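23 September 2019

The Tranden swap shop is moving, and I could not be happier about it! If you've ever tried to squeeze past the coat rail in the old place on Evangelista Street with a bag of jigsaws under each arm, you'll know why.

The new spot is the old Wemow building, the one that sold lawn mowers until they closed up in July. It has a proper front window, a ramp and – I nearly cheered when I heard this – parking out back. Seventeen spaces, and they're free after 6 in the evening. The lease was signed last week and runs for seven years, so we can all stop worrying every winter about whether the doors will open again in spring.

For anyone new in town, the swap shop works on tokens. You bring in something clean that still does its job, you get a token, and you take something home. I've furnished most of a kitchen that way (and given back at least one waffle maker I swore I'd use). None of that is changing. Tokens from the old shop will be good in the new one, so go dig through your coat pockets.

What is changing is the opening hours. The shop used to shut at 5, no good at all for those of us who work. From opening day it stays open until 7 on weeknights. Kids' clothes get their own room too, and there'll be a bench by the door for trying on shoes, a thing I have been asking for since my knees started complaining.

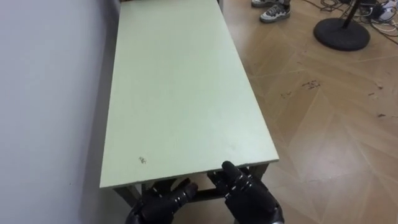
Rundum, the bike repair people, are taking the back half of the building and splitting the heating bill. They'll fix a flat while you browse, and they've promised to take in old kids' bikes for tokens as well. I have two in my garage that are going straight over there. My one grumble is the bus. The 17 stops right outside the old shop, and the nearest stop to the new one is a good walk up the hill. I asked at the town office if the route could be changed and was told to put it in writing, so I did. If you ride the 17, please write in too – one letter from me isn't going to do much.

The old shop stops taking donations at the end of this month. Please don't leave bags on the step after that, however nice the weather looks. I'll post the opening date here as soon as I have it.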